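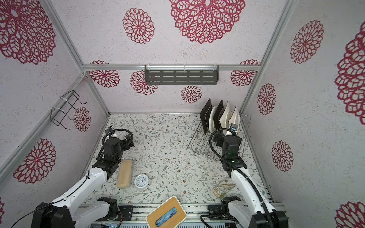
Revised booth rules for two-arm tabletop cells

The second issue of the booth rules takes effect on December 27, 2025 and replaces the September text. It applies to every enclosed two-arm cell at Gumstead, including the ones with printed walls and floor mats. Most of the wording is unchanged. The clauses below are the ones operators will notice.

Clause 4, cable routing. Cables on moving links must be tied or sleeved along the link, with enough slack at each joint for the full permitted range. A service loop over the gripper is allowed, provided it stays clear of the fingers and the wrist camera's view. Loops that hang forward of the gripper are the usual cause of snagging on wire goods such as dish racks, and the arm must be driven slowly through the whole approach before the first recorded run. Loose cable leaving a base goes outside the booth and is fixed there.

Clause 5, fixtures. Shelves and hanging racks are to be fastened to the extrusion. Cable ties are accepted for light wire racks. They are checked by hand at the start of each shift and replaced if they can be turned on the post. Clips holding a shelf are checked at the same time.

Clause 7, loose objects. An object may start anywhere on the mat that at least one arm can reach. Items resting on the front rail, or partly over it, are to be moved fully onto the mat before motion is enabled. The September text allowed an overhang if the object was soft or light. That exception has been withdrawn, as the rail carries wiring and a dragged box can pull on it. Thin plastic bags remain permitted — they are useful test items — but must not be left where a link can sweep over them.

Clause 9, plates and other breakables. Approach speed is limited once the gripper is within one plate width of the rack. The wrist camera counts as part of the gripper when clearance is worked out. Several teams had been measuring from the fingertips only, which gives a false margin on the camera side.

Clause 11, backgrounds. Patterned walls and mats are changed as a set and the set number is entered in the log. Hard shadows are acceptable. Lamps must not be moved part way through a batch.

Incident forms are unchanged. Contact between an arm and a fixture is reported on form 727, whether or not anything was damaged. Requests to deviate from a clause go to Manuela Bortolotti before the run, quoting document 1032 and the clause number. The Tandden cells keep their own annex until their rails have been refitted.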